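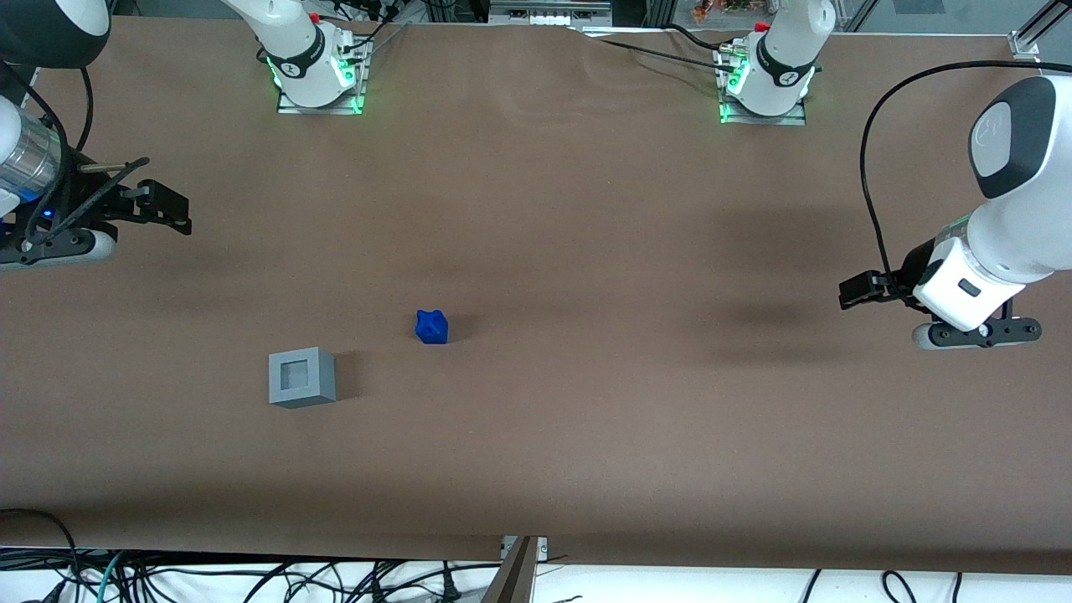
Sterport's indoor market will stop using plastic table covers from the start of March, the town council has confirmed. Stallholders who need a covering will be asked to use plain brown paper or a washable cloth of their own. Paper of this kind does not lie perfectly flat over a whole tabletop, and a few folds and wrinkles near the far edge are normal, but the market office says that will not count against anyone at the morning check. The change covers all 28 stalls in the main hall and the smaller tables let out by the day near the Steyn Street door.

The plastic covers have been in use at the market for as long as most traders can remember. They are supplied by the council on a roll, cut to length before opening and thrown away at the end of trading. Last year the hall got through 600 metres of the stuff, and none of it could go in the recycling once it had fish, oil or soil on it.

Siiri Turunen, the market manager, said the old contract had come to an end and it seemed the right time to look at something else.

"We tried the paper on a handful of stalls over the winter and had very few complaints," she said. "Bread, cheese, cards, candles, second-hand books - all fine. It tears if you drag a crate over it, so people soon learn to lift."

Fishmongers and the two butchers are left out of the change, as they trade from steel counters which are hosed down and have never needed covers. Plant sellers will be able to use trays or a cloth.

What traders will pay

The council will give every stallholder one free roll in the first month. After that, rolls will be sold at cost from the market office, which is open from 7am on trading days. A trader with a single table can expect a roll to last 14 trading days if the paper is changed each morning. Turunen said some will get longer out of it, and there is no rule that says it must be changed daily as long as it is clean.

Clips and tape will not be supplied. Traders are asked not to staple or pin paper to the tables, many of which were sanded and refinished last summer.

Ville Rautiainen, who sells rye bread and buns at the north end of the hall, used the paper in the winter trial and plans to keep it. He said he writes his prices straight on to it with a thick pen, which saves on cards. His neighbour Ruaridh Dalgleish is less keen. He sells honey and preserves and thinks the paper will be a nuisance when a jar leaks.

"With plastic you wipe it and carry on," Dalgleish said. "With this you are stood there at half past ten trying to swap the lot with customers waiting. I'll be bringing a cloth."

Both agreed that the hall looks tidier without the plastic, which tended to lift at the corners whenever the big doors were open. 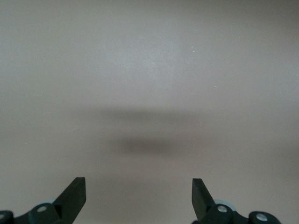
Used paper and where it goes

Clean and lightly marked paper can be put in the cardboard cage behind the hall. Anything with food on it should go in the brown food waste bins, and will be composted with the vegetable trimmings at the Clarnska yard. Paper with oil or wax on it has to go in general waste for now. The council says it will look at this again in the summer once it knows how much there is.

Signs will be put up beside the bins before the change, and market staff will be on hand at closing time for the first fortnight to answer questions.

Two traders have asked if the same rule will apply to the Christmas fair, which is run separately in the square. Esko Rissanen, who organises the fair, said he had no plans to change anything this year as the outdoor stalls need a covering that will stand up to rain.

The remaining stock of plastic covers, which is enough for a few weeks, will be used up before March and no more will be ordered. Traders who want a roll early can collect one from the market office, or leave a message on extension 2073 with their name and stall number.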